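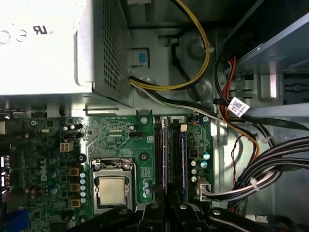

An open desktop on the bench at Skevitz, with the processor and both memory modules in place and no cooler fitted.

The bell over the door at Skevitz still rings when you push it, and the owner still looks up as if you might be an old friend bringing back a borrowed ladder. The shop fixes desktop computers, mostly older ones, and sells them on to families and small offices who need something that will open a spreadsheet and play a video without complaint. I had asked for half an hour on a Tuesday morning. I left well after lunch, with a cup of coffee in me and a good deal more knowledge of cables than I came in with.

We began with cables, in fact, because I said the inside of a computer looked like a plate of noodles to me, and that got a big laugh.

"Everybody says something like that, and I love it, because it's the first thing I try to talk people out of," the owner told me. "Start at the power supply, the silver box, and just follow the wires with your eyes. Yellow and black ones here, a run of white and black ones over there, the red and orange SATA cables coming down by the drive bay. Give it five minutes and you'll have a little map in your head."

The shop opened with 2 workbenches and a loan from a patient brother-in-law. It has 5 benches now, and by the owner's own ledger it sent out 1,029 rebuilt machines last year – a number I was shown twice, with real pride, in a green clothbound book. Many go to Wasach, the adult learning center across the river, and a few end up in the back office at Upadhyay, the bakery next door, which pays partly in rolls.

I wondered what happens to a computer when it first comes through the door. Dust, mainly, was the answer. The side panel comes off, the fans are cleaned, and then the cooler is lifted away so that the old thermal paste can be wiped from the processor and a fresh dab put on.

"That's my favorite moment, if I'm allowed one," the owner said. "You've got that square silver processor sitting in its socket with the metal frame around it, and you can see the whole board properly, the memory standing up beside it and all those small capacitors. With the cooler on, you miss half of it. I slow right down for that part. I'm told I hum!"

Nearly every machine gets almost 60 minutes of testing before it goes on the shelf, and longer if it came from the Stalier warehouse, where the air is full of cardboard fluff and the fans suffer for it. Zip ties are another matter of strong feeling. The owner will happily leave a good one alone for years but can't abide one pulled so tight that the wires pinch, and keeps a jar of cut ones by the register as a sort of warning to new staff.

Before I went, I asked what a nervous beginner ought to try first, and the owner thought about it while wrapping up two of the bakery's rolls for me to take home.

"Memory," came the reply. "Unplug everything, open the clips, take a module out and put it back in. It's a small job and you hear it click. Then come and tell me how it went, and bring the computer along if it didn't go so well."

Skevitz is open every day but Sunday, and the coffee is free if you don't mind it strong.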